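Grasp or no grasp: spotting bad grips from the wrist view only
Project report, group Clutier

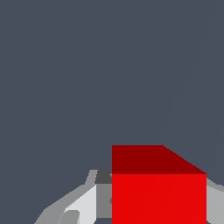

Cathal Mac Suibhne asked at the halfway talk why we don't just read the finger width, as the simulator hands it over for free. Fair question. Answer is further down under "Baseline", short version: we tried, it is good but not on the tilted ones.

What we wanted

Arm picks up a cube in simulation. Sometimes the cube sits nicely between the fingers, sometimes it is skewed or held by a corner and drops when the arm lifts. Can a small network look at one wrist picture, taken after the fingers close and before the lift, and say if the lift will work? One picture, no depth, no touch.

Set-up

Simulator is Drovaveo, the course version. One red cube, plain grey fingers, flat background. We left the colours alone for everything in this report. Camera fixed to the wrist, so fingers are always in the same corner of the picture when open, less so when closed.

Each run: put the cube down at a random spot and angle, send the arm to where the cube is plus a random error, close, save picture, lift, wait two seconds. Cube still up = good. Cube not up = bad. Label comes from cube height, no hand labelling at all.

1456 runs in the end. 727 good, rest bad. Near enough even, which was luck, we did not balance it. First batch in February had to be binned as the picture was saved one step too late and the arm had already started moving. Lost most of a week on that.

Network

Small one, four conv layers and two dense. Halyna Pavliuk wrote the training script, it's in the shared folder under Ninness (the machine name, not a method). Pictures shrunk and turned to grey for one version, kept in colour for the other. Trained for 100 passes, though it stopped getting better well before that.

Split: 495 runs held back for testing, never looked at untill the last day. Rest for training. No separate validation set, see problems.

Baseline

Finger width only, one threshold. If the gap is close to the cube's side, call it good. Wider than that, call it bad as the cube is probably on the diagonal. Works for most. What it misses: cube held square but very low on the fingertips. Width looks perfect, cube falls. Also the tilted ones, where the cube leans forward and the fingers still touch flat sides.

Results

Colour network beat the width threshold on the test set. Grey network came out between the two. Full table in the appendix with the counts.

Where the gain comes from: mostly the fingertip cases. Makes sense, you can see in the picture how far up the fingers the cube is. We checked by covering the top edge of the cube with a patch and running the test again, and the network got a lot worse. So it is using that edge, or at least something near it.

Tilted ones still hard for everything. Network gets some, not many. One view from the wrist and a forward lean just looks like a slightly bigger cube.

Tried adding the width number as an extra input to the network. Helped a tiny bit, might be noise. We only ran it with one seed so won't claim it.

Problems

- No validation set, so the stopping point was picked off the training curve. Should of kept some back.
- One cube, one size. Botha's group has the cylinders, we ran out of time to swap sets with them.
- Friction fixed. With a slippier cube the labels would change and the picture would not, so the network can't know. This is the big one really.
- Nothing tried on a real arm.

Left to do

Random friction first. Then more seeds, then second cube size. Halyna wants to try two pictures, one before closing and one after, and let the network compare. The save code already does both so that's an easy one to start with. Cathal's width idea stays in as the baseline for all of it.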